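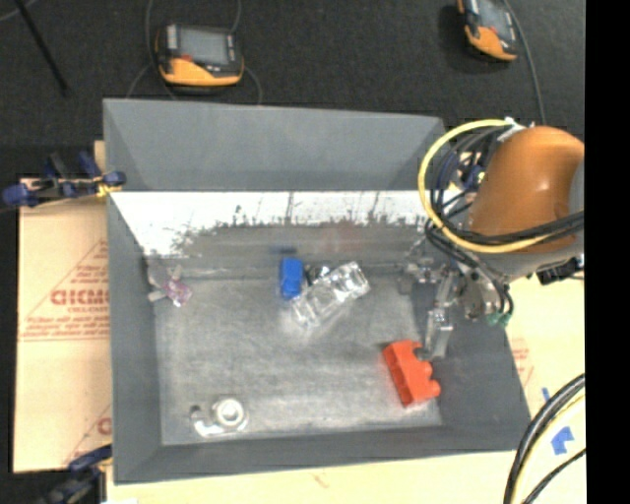
Sorting bins: frequently asked questions

Care, capacity and ordering for the Trullside range of open-top metal bins, supplied by Rodinwood to toy libraries, nurseries and resale shops.

Which bin do I need for building blocks?

The T7 suits most block collections. It holds a mixed load of small and large blocks and leaves enough clear floor to pick out single pieces by hand. For large-format blocks only, order the T21, which has deeper walls and the same footprint.

How full can I load it?

Fill to two thirds of the wall height. Above that line, pieces ride over the sloped side when the bin is tipped for emptying. The rated load for the T7 is 21 kg, evenly spread.

Why is the floor metal and not plastic?

Metal stays flat under load and can be wiped with a degreaser. Plastic floors in our earlier Osman range bowed in the middle, and small blocks collected there.

The floor of my bin is scuffed. Is it still usable?

Yes. Scuffing is surface wear and does not affect the rating. Run a dry cotton cloth over the floor once a month. If the cloth snags, there is a burr. Take it down with 400 grit paper or request a replacement floor plate, part number 381. Do not paint the floor. Paint chips end up in the blocks.

There are dark specks and smears along the bottom of the walls. What are they?

Usually residue from handling mixed with plastic dust. Use warm water and a drop of dish soap, then dry at once. Specks that remain after two washes are in the finish and can be left alone. Scouring pads will remove the reflective finish along with the mark.

Can I wash blocks in the bin?

No. The floor seam is not sealed. Wash blocks in a sink or mesh bag, dry them fully, then return them to the bin.

Do colored blocks stain the metal?

We have had no confirmed case. A red or blue tint on the wall near a block is normally its reflection. Move the block and check again before reaching for a cleaner.

How should blocks be sorted?

By size first, then by connection type, then by color if you need it. Blocks with knobs or projections should not share a storage tray with plain ones, as they hold the layer above off level and the tray count comes out wrong. Color sorting takes longest and most toy libraries skip it.

The last few pieces are hard to reach. Any advice?

Tip the bin toward the sloped side and let them slide. Flat pieces lying against the back wall can be lifted with the Bellell hand scoop, sold separately.

How long does a floor plate last?

Around 4,000 emptying cycles in our own tests with mixed plastic blocks. Wooden blocks are easier on it. Metal toys are outside the intended use.

Do you take back old bins?

Yes, within the delivery area. Empty the bin, remove any labels and book a collection. Vans run on Friday only.

Who do I contact about spare parts?

Zulkifli Teoh, parts desk. Quote the model and the number stamped under the rim. Orders received before noon ship the same day.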